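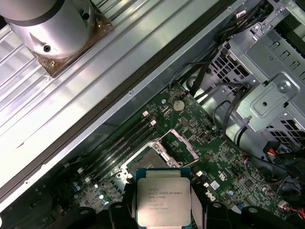
Xeon E5-1630V2 and the open socket, second bench, Ilwood.

The open day at the Ilwood refurbishing shop was on 16 March 2022, and I went mainly to see the workstation line. We have 61 old towers in storage at Feltton and have to decide whether to sell them as they stand or have them stripped.

Visitors were let in at the loading dock and given a badge and safety glasses. The first stop was the intake area, where machines come in on pallets and are tagged before anything is opened. The site takes in 3000 desktops a year, most of them from offices closing out a lease. Marlene Holanda led our group. She used to repair machines at a school district and answered questions without looking anything up.

I spent most of my time at the benches for processors and boards. The tower there was on its side with the panel off, so the whole inside could be seen from above. The board had a single socket with a lever and a hinged load plate, and four memory slots next to it with nothing in them. Holanda said memory is sorted and sold separately at Ilwood, and that a good share of their income is from it.

She talked for a while about bent pins. On a socket of this type the pins are in the board and the processor has flat contacts, so a chip set down at an angle can ruin the board. Their rule is that no socket is left open over a break. Boards with damaged pins go to Ansah for parts.
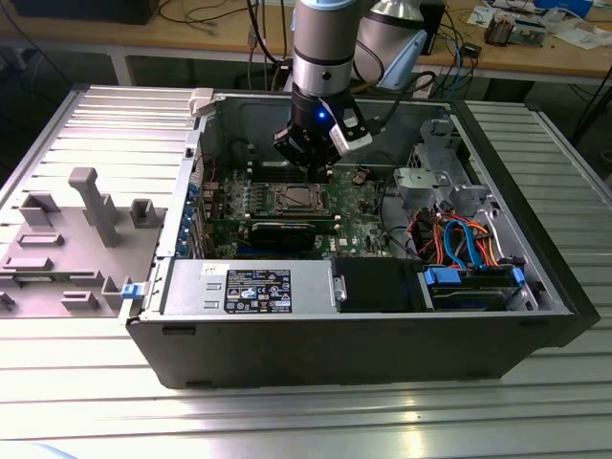

Power supplies are left in the case until the board has been checked, and are then load tested on a separate rack. Any unit with a missing or unreadable label is scrapped. I asked about cases, as ours have a lot of scratches, and was told that buyers care very little about it if the vents are clean and the latches work.

The last room was packing. Finished machines go out in Wundon cartons with molded inserts, and there were 576 of them stacked for one order. Lunch was sandwiches in the break room.

Ilwood charges nothing for pickup on lots over 300 units, which doesn't help us. For a smaller lot we would pay for the truck. Holanda is sending me a price list for both options, and I have asked whether the October rate would still apply if we shared a load with another office.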